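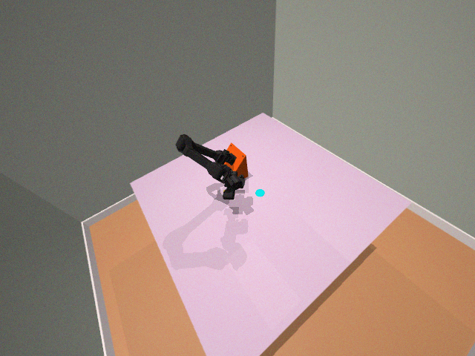
Black arm, pink tabletop

Call for artists: Stunholm Yard, Plomberg

Another arts quarter, yes. Plomberg has been promised two already and got a car park. We have 278 square metres, a lease until April and a fee of £400 per artist – paid up front, no "exposure".

We want painters, makers and performers who will tell us what isn't working. No statements about vibrancy, please. Send one page and a sample of your work to Ludmila Vrabec at the yard office. Entries close at 5 pm on the last day of January.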